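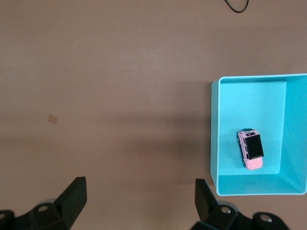 Home News Teams Fixtures Opinion Contact

Burstead opened the doors of its new training center to the public for one morning, and 405 of us took up the offer. I know the number because the club announced it over the loudspeaker twice, in the tone other clubs save for a trophy.

I went in with doubts. Burstead has promised a lot since the move was first talked about. There was going to be a second full-size field, then there was going to be half of one, and on the plan handed to us at the gate the space is marked "future phase." The plan is nicely printed. The parking lot is gravel and the sign still says the name of the driving range that used to be there.

Our group was led by Deepak Rawat, who runs the strength program and was easily the best part of the day. He doesn't sell. When a man near the front asked if the new weight room would mean fewer hamstring injuries, Rawat said he hoped so but that most of the ones last season came from playing too many games in too few days, and that a room can't fix a schedule. The woman from the front office who was walking with us moved things along after that.

The weight room is good. Twelve racks, decent floor, daylight down one side. It was full of people's kids hanging off the pull-up bars when we came through, so I can't say much about how it works with a squad in it. The recovery area is two cold tubs, one of which had a cover on, and a row of recliners with leg sleeves made by Trasby. Trasby's name is on the wall, the towels and the water bottles. We were told the sleeves "speed up recovery by a factor you can feel." I asked what factor. I was given a leaflet.

The leaflet has a graph in it with no numbers up the side.

Upstairs is the analysis room, which was the stop I had really come for. The club has signed on with a tracking system called Kivau, and every player now trains with a sensor in the back of the vest. We sat through a short presentation. On one drill, we were told, the system logged 2,810 separate changes of direction across the group. It's a big number and people made the noise you make at a big number. What the coaches did with it, I couldn't find out. The presenter said it "feeds into the conversation." I've watched this team defend a corner kick, and I would like to hear that conversation.

To be fair to them, there was one clip I thought was worth the trip. It showed the back four over ten minutes of a practice game, with lines drawn between them, and you could see the left side stretch every time the ball was switched. Any season ticket holder in the east stand could have told you that, and several of them have, at volume. But seeing it drawn out is different, and if it gets through to the players that way then fine, keep the vests.

Dinesh Semwal, the owner, spoke at the end from a small stage by the main field. The field itself carries the family name now, so it was Semwal at the Semwal. He talked for longer than planned and said the words "world class" 4 times, which I started keeping track of after the first. He did not mention ticket prices. He was asked about the women's team, who still train across town, and said they would be "fully integrated in time." Somebody called out to ask how much time. He said he was glad of the passion.

Then there was a shooting contest for the under-tens, and a line for autographs that didn't move, as only three first-team players had come out and one of those is on loan from elsewhere. The line for coffee was longer. I gave up on both and walked around the far side of the field, where the grass is newer and you can still see the seams in the sod. It looked soft near the corner flag. I pressed it with my shoe and left a print. I'm no groundskeeper, maybe it's meant to be like that in March.

So is it better than the old place? Yes, plainly. The old place had one shower that worked and a physio table in a hallway. Rawat told us that on his first day there he had to move a lawn mower to get to the squat rack, and you could tell he'd been waiting a while to have somewhere proper to work. I'm pleased for him and for the academy kids, who get their own locker room and a study area with real desks.

What I didn't see was anything that explains how a team that finished where this one did is going to finish higher. Most of the money on show was in things with a logo on them - the sleeves, the vests, the screen in the lobby that plays the same goal over and over. The goal is from two seasons ago and the man who scored it has left.

If they run another open morning, go early, ask for Rawat's group and wear boots for the parking lot.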